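Vastley Grasp Planner

Two-arm planning and wrist-camera perception in one package

Vastley is the grasp planning and perception software from Chaudhary. It runs on a workstation next to the robot cell, takes in the wrist camera streams, and sends timed joint targets to both arms. Most customers use it for assembly and handling work where one arm has to hold a part while the other does something to it.

The current release supports two arms on one planning clock. Earlier versions planned each arm on its own and checked for collisions afterward, and the arms spent a lot of time waiting for each other. Both arms now share a single plan. If one slows down, the other slows down with it.

What the perception module does

The perception module builds a working model of the part from the wrist cameras alone. You can add an overhead camera, but you don't have to. The module keeps separate estimates for the part, the table surface and the other arm, and it updates them at each planning step. Points that belong to the second arm are taken out of the part model using that arm's joint readings. In a tight workspace the second arm is in view a good deal of the time.

White plastic is a common trouble spot. Large smooth panels give a depth sensor very little to work with, and a pale wall behind them makes the outline harder to find. Vastley looks for features that hold up under even light: ribs, recesses, collars, the ends of cylindrical parts. It weights those over the flat areas. A plain dark cloth under the part helps a lot, and we recommend one for setup and for any calibration run with light-colored parts.

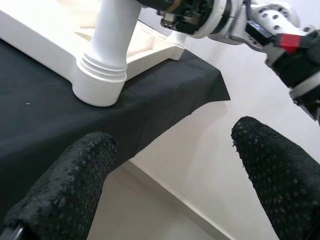

Meirion Probert wrote to us that the second-arm masking was what he noticed first after upgrading. His old setup kept treating the other wrist as a piece of the workpiece, and he had been editing the point cloud filter by hand every Monday. He would still like a way to save different masks for different grippers. That is on the list for the next release - for now the mask profile is set once per cell.

Grasp selection

The planner proposes up to 10 grasp candidates for each step and scores them on reach, clearance and how well the finger pads match the local surface. You can see the scores in the operator view and lock any candidate you prefer. Locked grasps are saved with the job.

Pad type is a setting. Choose smooth, ribbed or textured, or enter your own friction value. Textured pads allow lighter grip force on thin walls, and the planner will lower the force limit if you let it. The default is to leave your limit alone.

For parts with legs, posts or handles, turn on Cylinder Preference. The planner will then try a grasp across the shaft before it tries an edge. Threaded collars can be marked as keep-out zones so the fingers close above them.

Clearance and recovery

Minimum arm-to-arm clearance is set in the cell file. When a plan can't meet it, Vastley stops both arms and shows which pair of links caused the problem. It does not look for a way around unless automatic replanning is on. With replanning on, it makes 3 attempts and then hands control back to the operator.

If a part moves during a grasp, the planner compares the new camera view with the last good estimate. Small shifts are corrected in place. Larger ones trigger a retreat and a fresh look.

Requirements

Linux workstation with a dedicated graphics card
Wired network connection to both arm controllers
One camera per wrist, color or color plus depth
Joint position feedback from each arm
Around 155 GB of free disk space if you plan to keep session logs

Logs can be turned off or written to a network drive. Camera calibration files from the previous version will load, but you need to run the hand-eye check again before the first job.

Works with

Wamasport motion controllers, through the standard driver. Other controllers can be connected through the open interface, which is documented in the integrator guide. The Gurnton simulator can open Vastley cell files directly, so you can test a job offline and bring the same file to the robot.

Licensing

Licenses are sold per cell. A cell license covers both arms, the operator view and the perception module. Offline planning seats are separate and can be added at any time. Updates are included for as long as the support plan is active, and the software keeps running if you let the plan lapse.

To ask for a quote, send us the arm models, the camera models and a short note about the parts you handle. Drawings are useful if you have them.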